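Fetau Hand Tool and Tabletop Sorting Package

Drerutham > Automation > Sorting and tidying

The Fetau is a two-finger hand tool for teams who want to teach a sorting arm their own way of working. You hold it, you pick things up with it, you put them where they belong, and the arm on your line learns from how you did it. No programming, no pendant, and the people who know the job best are the ones doing the teaching!

We built it with sorting rooms, canteens and cleaning crews in mind. Their work is full of small, light, awkward things, and it changes all the time. A crushed wrapper never lies the same way twice. A cup rolls. A flat cap is a surprisingly hard thing to pick up cleanly (our own crew argued over the best approach angle for most of February, and we still have two camps).

Each finger carries a ridged rubber pad, and the pads are the part we're proudest of. They give a little on soft packaging and still hold on to hard plastic. Swapping a worn pair takes 2 minutes.

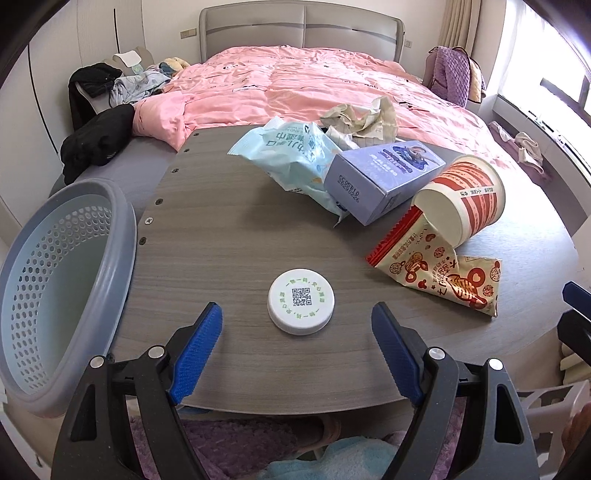
Lining up on a bottle cap, with the fingers open and wrappers, a box and a paper cup still on the table.

What changes for your crew

At the Balogun sorting room, 7 people used to share the hand-picking table for the whole shift. They now take turns with the Fetau in the morning, and the arm handles the light packaging after that. The same people check what it sets aside, deal with the odd items and decide what it should learn next. Rodica Gavrilă leads the crew there and keeps a running list of things the arm still gets wrong. We read every version of it, and the wider finger opening came straight from her notes.

Expect a slow first week. Pickers tend to move too fast at first, and the tool teaches best at a calm, natural pace. Almost 400 recorded pickups is a good start for one kind of item. Mixed tables need more, so spread them over several people and let everyone keep their own style.

In the package

Fetau hand tool with pads fitted
Spare pads, one pair
Wrist strap and charging dock
Pristo software for reviewing and sorting recordings
Printed quick guide

Weight: 600 grams
Fingers: two, pivoting, black
Pads: blue ridged rubber, replaceable
Works with: Drerutham tabletop arms

Loan sets are available for crews who want to try it on their own table first. Ask for the long strap if several people will be sharing.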